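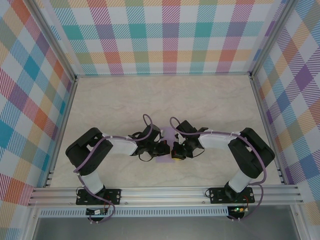

Finished enclosure with plaid wall panels, marble-pattern floor and front rail.

Lining a Small Bench Enclosure with Patterned Panels
Posted 08/12/2020 by Tincuța Voicu
Filed under: Enclosures, Surfaces

This page covers lining the inside of a three-sided bench enclosure: one floor panel, one back wall and two side walls. The front stays open and ends at an aluminum extrusion rail. The same procedure works for any box of similar shape, provided the walls are flat and can be taken off.

Materials
Printed self-adhesive film for the walls, with a multicolor plaid on white
Printed self-adhesive film for the floor, pale cream with faint gray veining
Four backing panels, cut to size
Felt-edged squeegee
Snap-off knife with new blades
Steel ruler and a square
Isopropyl alcohol and lint-free cloth
Low-tack masking tape

I used Flillar film for the walls and Udach for the floor. The Flillar film is thinner and shows every grain of dust beneath it. The Udach film is stiffer and harder to turn around an edge.

1. Measure and cut the panels
Measure the inside of the enclosure at the top and the bottom of each wall. If the two readings differ, cut to the smaller one. The back panel runs the full inside width, and the side panels butt against its face. The floor goes in first so that the walls stand on it and hide its cut edges.

2. Cut the film
Add 13 mm to every side of the wall pieces. For the floor, 6 mm is enough on the three sides that meet a wall. Leave more than 90 mm at the front edge and trim it after the rail position is confirmed.

Before cutting a plaid, choose a reference line in the print. On the back wall, set a horizontal line of the pattern parallel to the floor and check it with the square at both ends. A small error is easy to see on a check, especially next to a straight metal rail.

The side walls can follow the back wall or be set on the diagonal. A diagonal layout uses more film but avoids matching the checks at the corners. If you want them matched, cut both side pieces from the same strip as the back piece and mark the top of each one on the liner.

3. Apply
Wipe the panel with alcohol and let it dry. Peel back a narrow strip of liner along one short edge, tape the opposite edge to hold alignment, and press the exposed strip down. Pull the liner away slowly with one hand while working the squeegee from the center outward with the other. Lift and re-lay any crease immediately; after a few minutes the adhesive will tear the print.

Prick small bubbles with the knife tip and press them flat. Large ones should be lifted from the nearest edge.

4. Trim and assemble
Fold the allowance to the back of the wall panels. Cut the corners at 90 degrees, not mitered — mitered corners open up as the film shrinks. Fit the floor, then the back wall, then the sides. Trim the front edge of the floor against the rail and keep film out of the rail grooves, or hardware will not seat in them.

Notes
Matte film is preferable where there is overhead light. Costel Pop lined a second box with gloss and had to redo the floor.

Replacement panels are easiest to make from the old ones. Write the panel name and the film batch on the back. Mine were both batch 801.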